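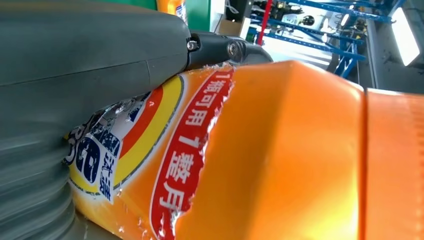 4.2 Bottles and other rigid containers

Of the chores in our list, picking up a bottle and setting it upright on a shelf was the one we expected to be solved. The objects are stiff, the shapes are familiar, and most grasp planners are tested on something close to them. We ran 2619 trials in this group, split between the Rumside test room and the stockroom at Brarnham. Both sites used the same two-finger arm and the same Stadeo control software, with the speed limit set to the value used in Section 3.

Success here means that the bottle ended upright in the marked area within the time limit, with no help from the operator. A bottle that was set down and then tipped over counted as a failure, even if it stayed inside the area. Nerea Cifuentes and Guoqing Dai scored the trials separately from the recordings and settled the disagreements together on Friday afternoons.

The arm did well on plain cylinders. Detergent bottles gave more trouble. The grasp planner picks two contact points from a depth view taken before the fingers close, and on a bulging plastic side those points often lie on a slope. When the fingers close, the bottle turns in the grip. The arm still reports a firm hold, and the error shows up only when it tries to place the bottle and finds that the base is no longer level. Figure 5 shows a grasp on an orange bottle lying at an angle, with the finger resting across the label.

Labels were a second source of error. We use the printed label to work out which way the bottle is facing, following the method of Plattner. This needs a good part of the label to be visible. Once the finger is on the bottle it covers some of the print, and worn or torn labels leave less to match. In Figure 5 the right edge of the label is ragged and the part under the finger is crumpled. A person would still read the facing side from the red band and the round emblem. Our matcher was trained on clean labels and does poorly on this kind of surface. We added 2000 views of damaged labels to the training set in June, which helped with scuffs and small tears but did little for creases.

We also tried a simple fix proposed by Osian Dafis, in which the arm lifts the bottle slightly, lowers it onto the table, and lets the base settle before the fingers close again. This corrected many of the tilted holds. It added about 13 seconds to each attempt, and a stockroom worker would have shelved several bottles in that time.

Taken as a chore, then, shelving bottles is within reach of the arm when the bottles are standing, undamaged, and spaced apart. Mixed stock in the state it reaches a real shelf is still a problem. We did not test open or leaking bottles, and we did not vary the fill level in a controlled way, so the effect of liquid moving inside the bottle remains open.

Figure 5. Wrist view of a grasp on an orange detergent bottle with a torn label.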